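From: Derek Holroyd
To: gripper-users list
Date: June 9, 2019
Subject: Re: [gripper-users] Lira pair vs. the old Naylor ones?

Darren Ackroyd wrote:
> Derek, did you ever get the Lira hand-helds going? We're still on the
> Naylor pair here in Callevville and I'm tired of re-taping markers. Two
> things I'd want to know before I ask for money. Does tracking hold up
> when you turn your wrists over? And are the finger pads any good on
> small stuff? Ours drop anything thinner than a pencil.
>
> Darren

Hi Darren, hi all,

Yes! They're going, and I'm having a great time with them. I've put in 86 takes with the pair so far, all at desk height or lower, and I've only had to throw out 2. With the Naylors I would have lost that many before coffee.

Tracking first, as that was the part I worried about too. 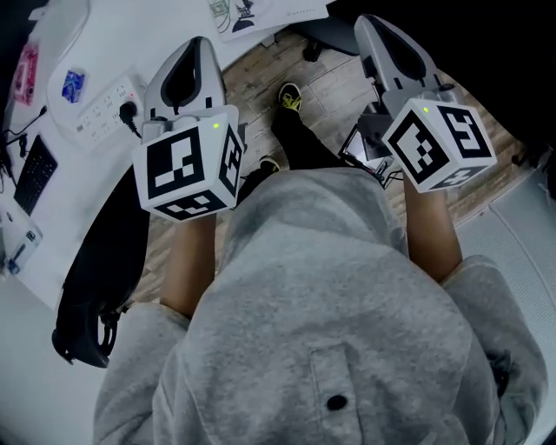 My old complaint with flat markers was that they vanish the moment you point the tool at the floor. The Lira pair gets around that with a cube under each gripper body, and the patterns go on the front, the sides and even the underside, so when you reach forward and down like this there is still plenty for a camera to find. I rolled my wrists as far as they would go and the track jumped maybe once or twice, always when one cube got in front of the other. Keep your elbows apart and you'll be fine. I do like the little green light up by the cube, too. I can check it out of the corner of my eye without stopping. The screen hanging under the right one is handy but its cable is too short for my taste, and I'd love to hear if anyone on the list has found a better way to mount it.

Now the pads. They're much softer than the Naylor ones and they give in the middle, so a thin thing gets folded into the pad before it can roll away. I tried pens, a sugar packet, a coin on its edge (no luck with the coin, sorry) and a bunch of M3 screws from the Ukitz kit. Screws went well once I slowed down. Pads are rated for 3000 closes and I'm nowhere near that, so ask me again later about wear.
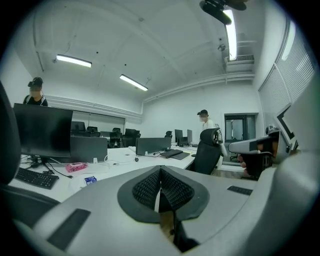 Finger pad on one Lira, with the other gripper at right.

That view is wide enough that I get the pad and most of the room behind it in one go. It does bend straight edges a lot near the border. I haven't run a proper lens calibration since January, so don't read my numbers too closely yet, but roughly 80 percent of my pick attempts on small parts worked on the first close. I'll post the full table when I've done the same set with the Naylors.

Darren, if you can spare one of your old pads, mail it over and I'll cut it to fit. I really want to see the two on the same body!

Derek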